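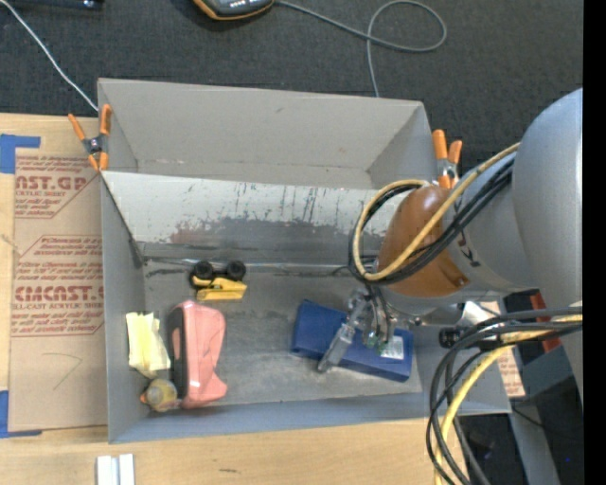 Did That Song Really Come From There?

28 June 2020
By the Clestisard Kids' Music Desk

You have probably heard somebody say, "This is a very old folk song." Maybe it was a teacher, or the back of a CD. How old is very old? And who checked?

Folk songs are songs that people learn by listening to each other. For a long time most of them were not written down. That makes them fun to sing and very hard to trace. If a song was never on paper, how can anyone be sure it is 1,000 years old? Most of the time, they can't.

Take a lullaby in a songbook called Serrano. The first page says the tune was sung by shepherds in the mountains. It sounds lovely. But the book doesn't say which mountains, or which shepherds, or who heard them. I looked in the back for notes and found 2 lines, and both of them were about the cover.

Songs also travel. Sailors carried them from port to port, and families took them along when they moved. A singer forgets a verse and makes up a new one. Somebody plays the tune on a fiddle when it used to be played on a flute. After a while, three countries may each say the song is theirs. They could all be partly right, or one of them could be making it up because it helps sell concert tickets.

Some websites count songs, too. The Fisex song list says it has 1,264 "true folk songs." I read the first page of it, which had 31 titles. "Wind on the Hill" was there twice with different spellings, so I don't trust the big number much.

So what can you do? Ask who wrote the song down first, and when. Look for an old recording and listen for what has changed. Ask your grandparents how they sang it, and remember that they might have it mixed up as well. If a book says "nobody knows where this song began," I would believe that book a little more than the others.

You can still sing the lullaby, of course. I do.

We use cookies to remember your settings. Accept / Read more

© 2020 Clestisard | Contact us | Back to top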